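Jardinagem II: trepadeiras e suportes
Notas da aula 13, Morag Lennox

Escolha do suporte. As trepadeiras de gavinha (ervilha-de-cheiro, maracujá) agarram-se a arames finos. As volúveis, como a glicínia, enrolam o caule inteiro e pedem postes firmes. Uma glicínia adulta deforma uma treliça leve.

Leguminosas. Fixam azoto por meio de bactérias nas raízes e dispensam adubos azotados fortes. A soja cresce em porte arbustivo e em geral não precisa de treliça. O feijão de trepar precisa de canas com 2 metros. 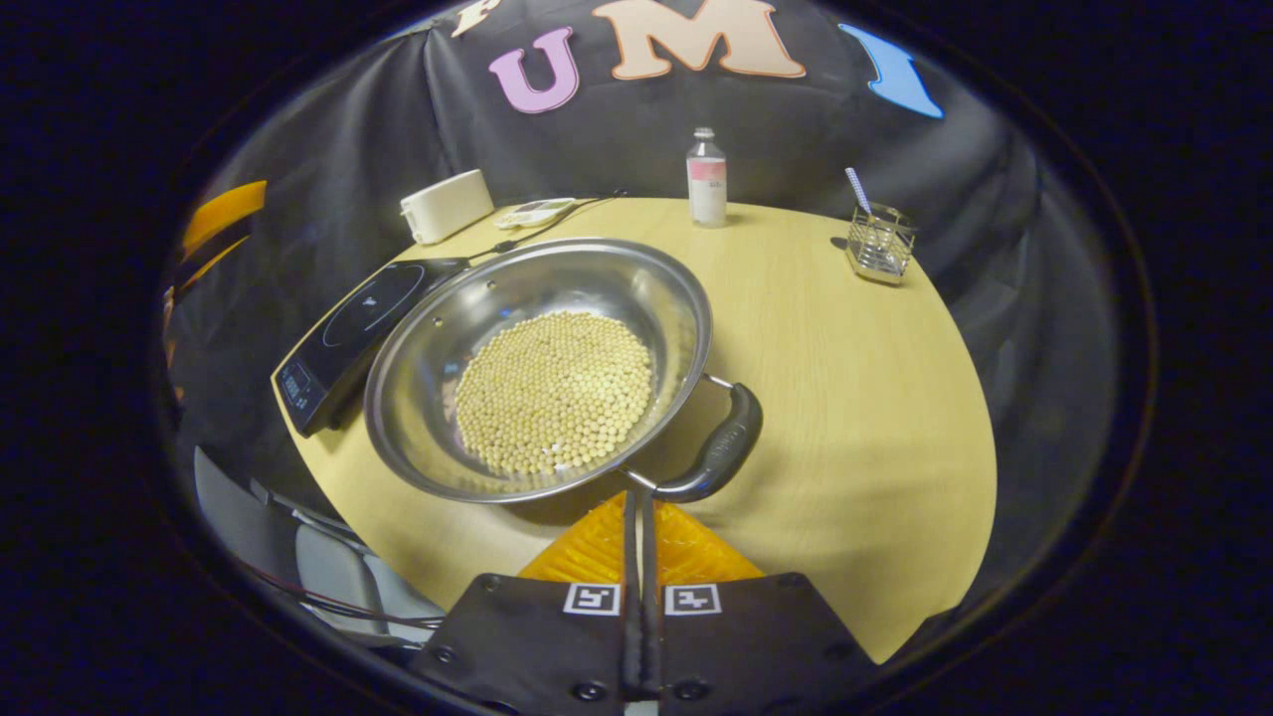
Fig. 1. Grãos de soja secos num wok de aço inoxidável.

Instalação. Enterrar os pés antes de plantar, para não ferir raízes. Junto a paredes, deixar um palmo livre para o ar circular. Atar com ráfia em oito, sem apertar.

Poda da glicínia: no verão e outra vez no fim do inverno.

Para maio: ler o capítulo de Tullio Costa sobre pérgulas e trazer o esboço do canteiro.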